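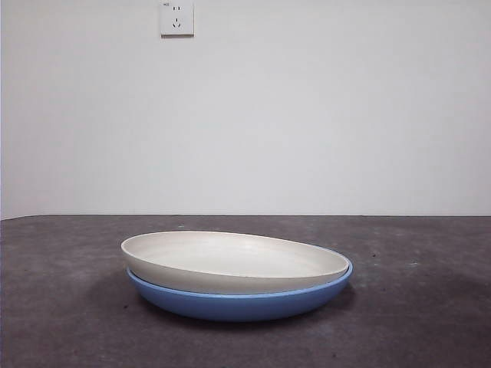

Meeting Room and Guest House Hire at Suvex Farm

Suvex Farm is an old dairy farm by the lake, and we rent it to groups for courses, choir weekends and family meetings. The main house was built in 1925 and has been in the Hauksdóttir family since then. The groups have the whole place for themselves during their stay.

What is included

Use of the meeting room from 8 in the morning until 10 in the evening
5 bedrooms in the main house, with bed linen and towels
Kitchen with stove, two refrigerators and dishes for the whole group
Firewood for the stove in the living room
Parking beside the barn

Prices

One night, whole house: 680
Two nights, whole house, with breakfast: 944
Day use of the meeting room only: please ask us

Prices are in euros and include the final cleaning. We ask that you wash the dishes and take out the garbage before you leave.

Food

You can cook by yourselves, or order meals from Fimuno, the small kitchen in the village. They need to know the number of guests and any allergies one week before. Soup and bread can be brought to the house for lunch on every day except Tuesday.

How to find us

Follow the lake road from Dultari and turn left after the second bridge. The last part is a gravel road, and it can be soft in April, so larger buses should stop at the church. From there it is a short walk.

Booking

Write to Védís Hallgrímsson with your dates, the size of your group and what kind of event you plan. A booking is valid when we have confirmed it in writing. Dogs are welcome in the house but not in the bedrooms.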